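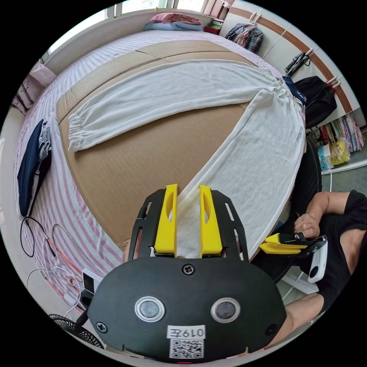 The trouble with small plates

I have been told, by people whose judgement I otherwise respect, that Grulleo is the best place to eat in Cornolitz. It has 19 seats, a menu that changes whenever the kitchen feels like it and a waiting list that stood at 462 names when I rang in February. I got in through a cancellation, at a quarter past five, which is no hour for anyone's dinner.

The food comes on small plates, for sharing. I have never understood who this is meant to please. Two people cannot share three dumplings without one of them sulking, and the waiter's advice to order "four or five each" has more to do with the till than with my appetite. The dumplings were good, I'll admit, thin-skinned and properly peppery. The leeks tasted of smoke and very little leek. A bowl of cold noodles, praised in every write-up I could find, needed salt, and there was none on the table to put that right.

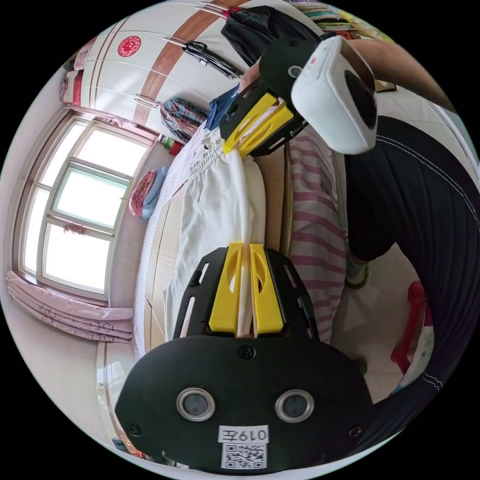 Then the bill, which came to 153 pounds for 2 with one glass of wine apiece. For that money you could eat at Lo, ten minutes' walk up the hill, on three separate evenings and go home full each time. Lo has strip lights and a laminated menu. It also has a braised pork belly that I have thought about most weeks since, and you can simply walk in.

Grulleo's owners plan to open a second place, Plulleo, in the old bank by the station. It will be bigger, they say, and cheaper - though they said much the same of this one. I'll book a table when I see the prices.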